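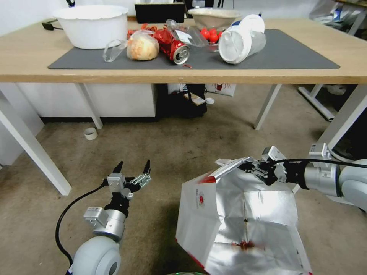

Budgeting for a tidying robot is the business of working out, before any money is spent, what a two-armed machine will need over its working life, and it nearly always comes to rather more than the price on the quotation. At Fistdale, where the Flonent scheme began one November, Zane Jankauskaitė set aside 335 euros for spare fingertips and a further 1000 for cables. Everyday rubbish has its own line in such a plan, as a crushed drinks can, a bread roll in clear plastic and a foil-lined paper bag each ask something quite different of a two-fingered gripper. Carpets, bless them, are usually forgotten.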